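Home > Robotics and automation > Good practice

Rules for recording demonstrations with two hand-held grippers at home: how strict?

Asked by Styliani Politis

Hello, sorry for my English. I am writing the recording rules for our small group in Menivstead. We collect demonstrations of table tasks in ordinary homes, with a gripper in each hand. The task now is chopsticks: pick them from the cloth and put them in the holder. The plan is 500 episodes per home.

My draft has these rules:
- the same start position for every episode
- plain table, no printed cloth
- no personal things on the table
- failed grasps are deleted

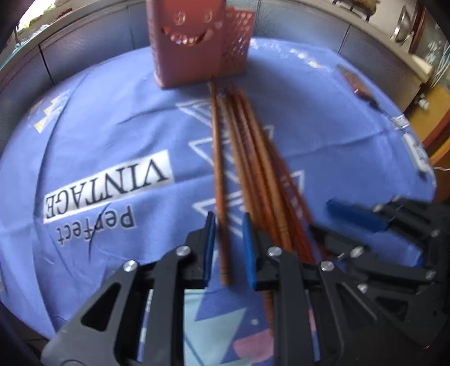

My colleague says that rules two and three are too strict and that people will stop following all of them. I don't agree completely, but I also don't want to write a rule which is broken on the first morning. Is there some accepted practice? We must send the draft to Edetness in September.

3 replies

Lambros Mavromatis wrote:

I wrote such a sheet for the Dukotia project, so I give you what stayed in it after 2 revisions.

Start position: do not fix it. Fix the area, and let the operator drop the objects freely inside it. With a fixed start our model learned the place and ignored the object.

Cloth: allow it. Write in the log which cloth was used, and change it after every 200 episodes if the family has another one.
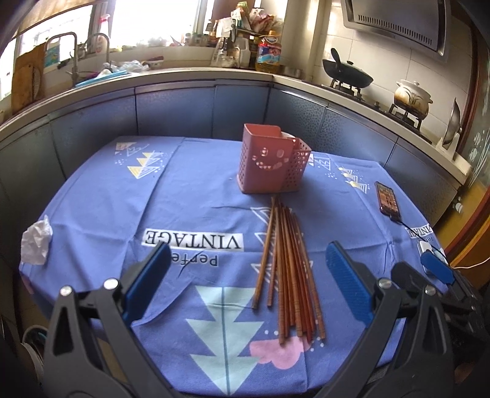
Personal things: here I would divide the rule. Harmless objects can stay, because real tables have them. Anything with a screen, a letter or a face must go out of view before recording, also on the worktop behind. This one I would check before each session and sign.

Failed grasps: please don't delete. Mark them with a label. We deleted them in the first round and later we were sorry, it was a big part of around 4000 episodes.

One more rule that is missing in your draft: what the second gripper does while the first is working. Either it has a job or it waits at the side, but it must be written.
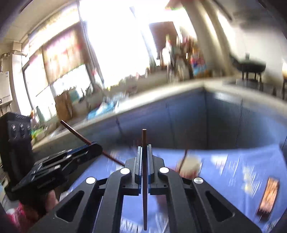

Both grippers on chopsticks, table by the windows.

guest_user wrote:

just use the Athanasiadis template, everybody does

Styliani Politis wrote:

Thank you Lambros, very useful. I changed rule one to an area and added the label for failed grasps. For the screens I will make a separate line with signature. About the template: I looked at it, but it is for one arm fixed on a bench and it says nothing about homes. How long should the second gripper wait at the side, until the first one has released?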